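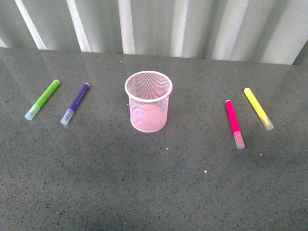

The Ellimlow Community Newsletter has moved house, and if your copy of this issue reached you at all, the move went better than expected. After years of being folded in the back room of the Darmont Street bakery, we now put the thing together at the old Auer building. The rent is lower, the smell is worse, and the grey speckled tabletop hides toner so well that we may never wipe it again.

Print run stays at 700. A few readers wrote in April to suggest we go online only and save the trees, and one of them enclosed a stamped envelope for our reply. We remain on paper for now, partly out of principle and partly out of having bought the paper. 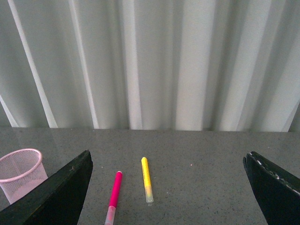 Deadlines are changing too. Copy is now due by 5 pm on the second Friday, and by that we mean the second Friday of the same month. Late items will be held over, including late items about the importance of punctuality. The new room gets decent daylight through its pale pleated curtain, so proofreading can go on until tea time without anyone mistaking a comma for a crumb.
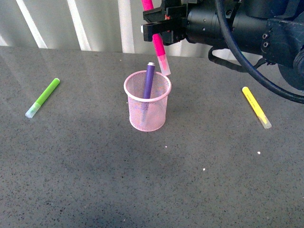
Pink marker, pink mesh cup.

Corrections to the last issue, of which there were 2. The Jusunis hall roof appeal has raised $3000, and the extra nought we gave it has caused some excitement among roofers. The recipe for lemon slice should have called for a teaspoon of bicarb, as several households have now established. We're sorry – especially to the household with the new oven.

Classifieds remain free for residents, up to a limit of forty words. "Ute, goes" is still the best ad we've ever run and it sold by lunchtime, so please don't feel obliged to use

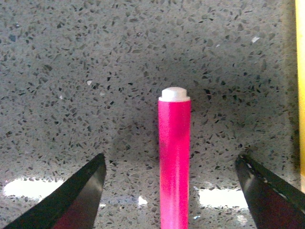
all forty. Drop them in the green box at the Jusunis hall or under our new door on the Auer Lane side. The bakery has asked us to mention that it no longer takes them, though it will still take your order for hot cross buns.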